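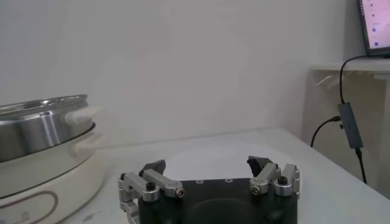 Sat 8 November

The choir has sacked me from the tenors. They were very kind about it. Emiliano Sandoval took me aside by the coat rack at the end of practice on Thursday and told me the basses were "thin this year," which is how you tell a man of my age that his high F has become a matter of public concern. I said I'd always felt more like a bass. I have never felt like a bass. I've stood next to basses for years and they mostly talk about parking.

So this morning I sat at the kitchen table with the bass part to the Christmas program and a yellow marker, coloring in my new line. What a lot of D it has. There is one piece, the long one in Latin, where the basses sing the same note for two full pages while the sopranos go off and have a life. I marked every bit of it anyway. The marker gave out at the Amen.

The tenor part I'd been using went back in the folder. I had written things all over it. "Breathe HERE." "Do not look at Emiliano." "Wrong again, you idiot," dated May, from the spring concert, when I came in a bar early on my own and had the church to myself for what felt like a week. Whoever gets that copy next is welcome to my experience.

Rain until eleven. Then I went out to do the gutters, decided they were too wet to do, and came back in feeling I had at least been seen with the ladder. Mrs. Nautiyal across the road was doing hers. She is a good ten years older than I am and goes up a ladder like a squirrel. She waved. I waved with the hand that wasn't holding my coffee.

Practiced after lunch. The trouble with singing low in a small house is that things join in. The bottom E flat sets off the glass door on the hutch, and a G gets something in the bathroom I haven't been able to find. The cat, who slept through nine winters of tenor, left the room at the first D and sat in the hall with her back to me. I took the part up to the spare room and shut the door and sang to the ironing board.

I got as far as page 2 of the Latin one before I lost my place. You'd think it would be hard to lose your place on a single note, but the words keep moving, and I was admiring my own resonance. I've noticed the basses do this. At practice they finish a line and look pleased at the floor.

Called Ruth at four. She laughed for quite a while. Then she said Dad had been a bass, which I'd forgotten or never known. I only remember him singing in the car, and only one song, and only the first verse, which he'd repeat until somebody asked for the radio. She says he sang with the men from the plant before we came along and that there's a photograph of them on some steps, all in the same terrible bow tie. She thinks she has it in the closet with the Christmas things. I told her there was no hurry and then asked twice more before we hung up if she could look this weekend.

It did something to the afternoon, that. I went back up to the ironing board and sang the Latin again with a bit less vanity. It sits all right in the voice, if I'm fair. Nothing has to be reached for. As a tenor I used to start worrying four bars ahead, like a man watching for his exit on the highway, and by the time the note came I'd worn it out with dread. Down here you just open the door and it's in.

I'm not telling Emiliano that.

The robe is another matter. The basses stand in the back row, on the top riser, and the robes for that row were bought for some race of giants. Mine has the number 73 inked in the collar and comes down past my shoes. I tried it on for the hall mirror and looked like a candle someone had forgotten to light. It can be pinned. I have safety pins somewhere, in the drawer with the dead batteries and the keys to other people's houses.

Supper was the rest of the soup, which had gone thick enough to count as a casserole. Read the paper. Did most of the crossword and made up a word for the bottom corner so it would look finished. Turned the heat up, felt guilty, put on the gray sweater, kept the heat where it was.

There's an extra practice Monday for "those in new parts," meaning me and the girl who's been moved from alto to soprano and is so happy about it that I can hardly look at her. We're to learn from the front of the book, and Emiliano wants us off the page for the first carol by then. I have the tune, since it is mostly the one note and a couple of neighbors. The words I keep swapping with the tenor words, which shouldn't be possible. They're the same words.

Ruth has just texted. She found the box. There's no photograph in it, but she found the bow tie, maroon with some kind of fleck in it, and she's putting it in the mail. I've asked her if it clips or if you have to tie it. Bed.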